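The paper came on a roll as tall as Nadine's hip, and she had carried it up the stairs at Corine Street hugged against her coat like a sleepy child. By the time she reached the landing she was laughing and out of breath, and Joelle, who had heard the bumping, was already holding the door.

"You could have called down," said Joelle.

"I could have," Nadine agreed, and went right in.

They had been planning the game since September, when Nadine's nephews came over from Trundanton and spent a rainy weekend shoving cushions around the rug according to rules that changed every few minutes. It was a wonderful game, or it had the beginnings of one, and the two women had sat on the couch with their tea going cold and watched it with real envy. You had a field, and you had blocks, and you moved a block only when somebody told you a lie you believed. That was as much as they had understood. The boys called it Atow and refused to say what it meant.

So now it was spring, and the big table had been cleared of its mail and its fruit bowl and the 15 library books that Joelle kept meaning to take back, and the brown paper went down over everything. Nadine smoothed it with her forearms, working outward from the middle the way her grandmother Awwad used to smooth a bedsheet. A few wrinkles stayed where they were. She let them.

The tape was blue, the painter's kind, and it took most of the evening. Joelle tore and Nadine stuck. They talked about the leak over the stove, and about Joelle's sister, and about whether a person could be homesick for a town she had never much liked – Nadine thought yes, and had a good deal to say about it, most of it concerning the bakery in Trundanton and the smell of the street at five in the morning. In one place the tape ran out halfway down and had to be started over, and in another they laid one strip on top of the last and it came out ragged, and Joelle ran her thumbnail along it a few times and then gave it up and went to look for the blocks.

She found them in the hall closet behind the iron, soft foam cubes in a pillowcase that had held more than 25 of them once, before the move and the neighbor's dog. The game needed only three to start. Joelle wanted orange because it was cheerful. Nadine picked purple, and then took the light pink one too, on behalf of whichever nephew would have complained.

They set them down without any discussion and stood back.
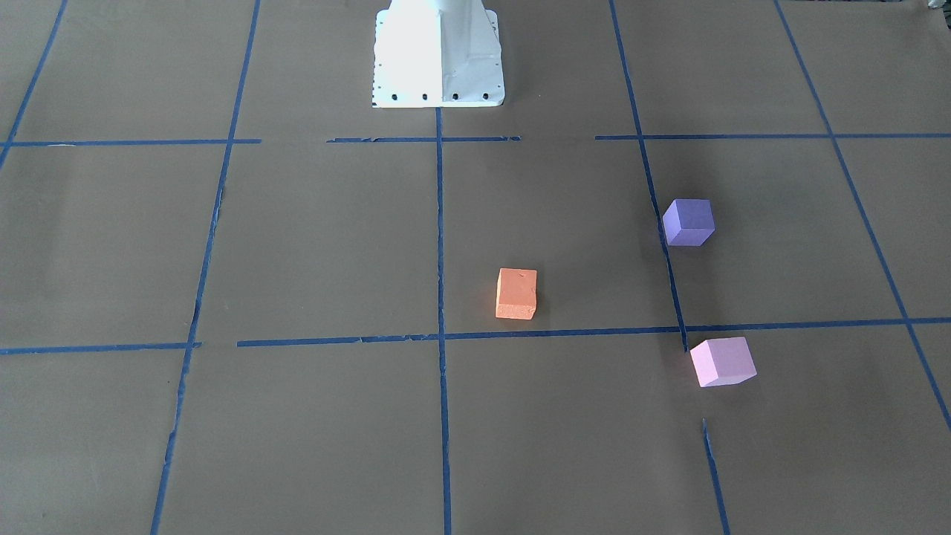
Orange ought to go first, Joelle said, seeing that it was nearest the middle and had the farthest to fall in either direction, and anyway she had a lie all ready and was afraid of losing it.

"Go on, then," said Nadine, and pulled out a chair.

"Your grandmother's apricot cake," said Joelle, very seriously, "was a little dry."

Nadine looked at her for a long moment. She thought of the yellow plate, and the second helpings, and the way Joelle had wrapped a slice in her napkin that first summer to eat on the bus. Then she thought of the crumbs on the napkin, quite a lot of crumbs, and felt a small, terrible doubt.

"Oh, move your block," she said, and Joelle did, 2 squares, whooping the whole way.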